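The Rostix Jirkberg is a budget smartphone designed by Melur Tambunan and first sold in September. It is small and light, yet its 3,000 mAh battery comfortably lasts a full day – a lovely surprise at this price.

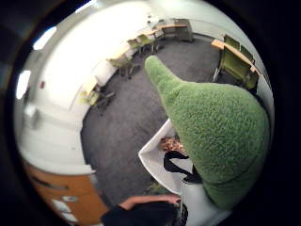 A green plush with a white bag and black strap.

The phone comes with 12 ringtones and seven wallpapers, all cheerful. A later model, the Honwood, kept the same body but added a brighter screen and a much better speaker.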